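Sorting Bench Faults: Photo Page

Aug 9, 2021

We run a two-basket sorting task on the Dinsa bench at Henton: fruit goes left, office supplies go right. The task is simple enough that we use it to shake out new control software before it goes to the Nostunville site. Version 2 of the Tasora hand controller has now logged 1,019 picks on this bench, and 12 of them ended in a protective stop. Two of those stops are the reason for this page. Neither hurt anyone or broke anything, but both came from the same fault and it needs to be fixed before anyone works next to the arm.

The fault is in the release step. The controller sends the open command, waits a fixed time, and then lifts, whether or not the fingers have reported open. When the report comes late, the arm pulls away with the object still hooked on the hand and the force limit trips.

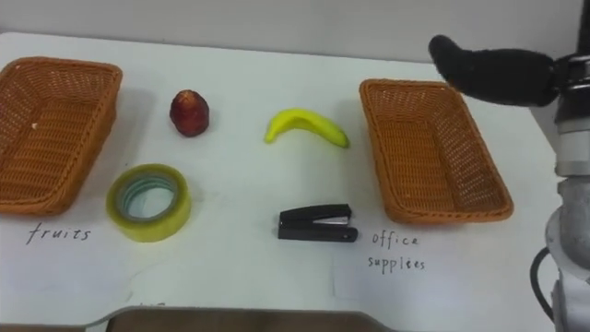
Both baskets empty, four objects between them. Labels are handwritten.

The stapler has given no trouble. It is picked from the outside, and even a slow release lets it slide free. The tape roll is a different grip, with the fingers going down into the center hole, and they have to straighten most of the way before the roll comes off.

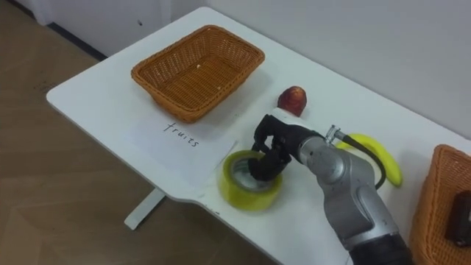 The release fault

Both stops we are writing up were on the tape. The log shows the open command, then the lift, then the finger report arriving after the arm was already moving. We had put earlier stops down to the basket rim and moved the drop point. That did not help, and the new drop point has been put back to the old one.

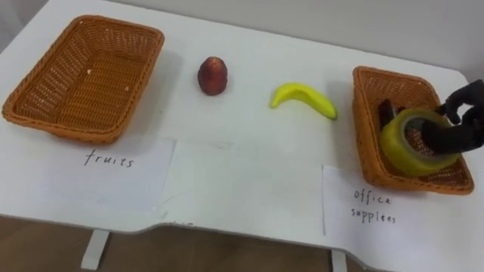
Lowering the force limit came up when the log went around. Henton replied that a lower limit would only make the arm stop sooner with the roll still on the hand, and that whoever went in to free it would be reaching under a powered wrist. We agree. The limit stays where it is and the release check gets changed.

Until then, the rule on this bench is to press the stop button and wait for the drive light to go out before touching the hand or anything in it. Do not pull on the object. The reset comes last, from outside the taped line on the floor by the operator's desk.
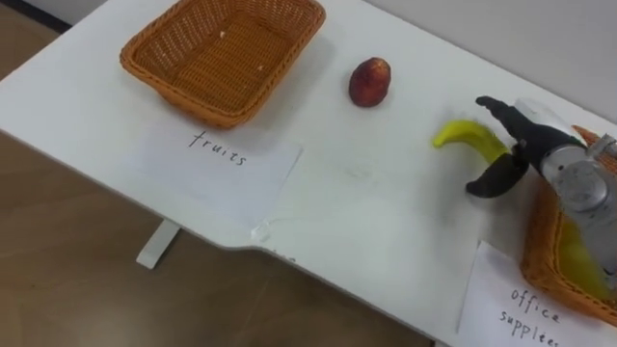
Fruit picks can continue at reduced speed with one person at the button. Tape picks are off the list for unattended runs. The corrected release step — lift only after the fingers report open — is due in September, and we will repeat the full set of picks on it before anything is sent to Nostunville.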